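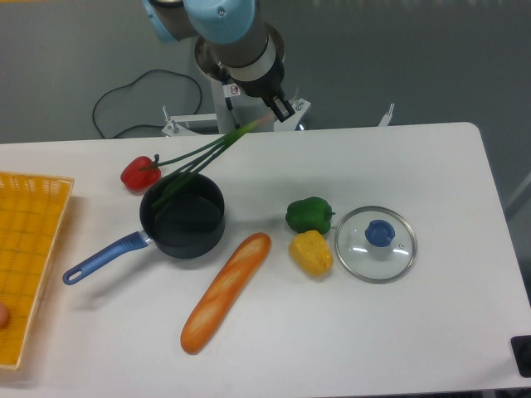
Robotic arm at a white worktable.

Call for participants: indoor radon and well water survey, Lolville and surrounding townships

Ternari is recruiting households for a survey of indoor radon and dissolved uranium in private wells. The study area covers the town of Lolville, the Pinberg ridge and the farms along the lower road between the two. Enrollment closes at the end of March or when 396 households have been accepted, whichever comes first.

Background

The bedrock under Pinberg is a granite with a high natural uranium content. Radon gas forms in the rock, moves through cracks and soil, and can collect in basements and closed ground-floor rooms. Long-term exposure raises the risk of lung cancer, and the risk is higher for people who smoke. Wells drilled into the same rock can carry both radon and uranium. Public supply in Lolville is tested on a regular schedule. Private wells are not, and the existing records for the ridge are too sparse to map.

The survey is meant to produce a map of indoor levels by rock type and house construction. It does not look at individual health outcomes, and no medical records are requested.

Who can take part

You may apply if all of the following apply to your household:

- You live in the study area and expect to stay at the same address for the full measurement period.
- The home has at least one regularly used room at or below ground level.
- At least one adult (18 or over) can place the detectors and keep the log.
- If you rent, the owner has agreed in writing to the placement of detectors.

A private well is not required. Homes that already have a radon reduction system are welcome, but the system must be left in its usual setting. Homes undergoing major construction work are not eligible until the work is finished.

What is involved

Each household receives 5 passive detectors and a placement sheet. Detectors go in the rooms listed on the sheet, away from windows, heating vents and outside walls, at breathing height. They stay in place for the whole winter season and are then mailed back in the prepaid box. They make no sound and need no power.

Households with a well also fill 2 sample bottles, one before any filter or softener and one at the kitchen tap. The bottles must be filled to the brim without air bubbles. A technician can do this on request – please mark the box on the form. Water samples are collected at the door on a Sunday and go to the Declercq laboratory the same evening.

You will be asked to keep a short log of long absences, changes in heating and any detector that is moved or dropped. Filling in the first questionnaire takes less than an hour. It covers the age of the house, foundation type, ventilation and well depth, if known. "Not known" is an acceptable answer to any item.

Results and data handling

Every household receives its own readings in writing, with the measurement uncertainty stated. A well water result above the action level is reported by telephone as soon as it has been confirmed. Published maps show averages over grid cells that contain several homes – single addresses are not shown. Names and addresses are stored apart from the readings and deleted when the project closes.

Owners should note that local rules may require known radon results to be disclosed when a house is sold. Please check this before applying.

Compensation

Detectors, bottles, shipping and analysis are free of charge. There is no cash payment. Ternari does not sell or install mitigation equipment and will not recommend a contractor.

How to apply

Application forms are available at the front desk of the Ternari field office in Lolville, or by mail on request. Print clearly and include a daytime telephone number. The project has capacity for 1000 applications at the screening stage. If more homes qualify than can be accepted, places are assigned by random draw within each rock type. All applicants are notified by letter.

You may withdraw at any point without giving a reason. Detectors already in place should be returned in the prepaid box, exposed or not.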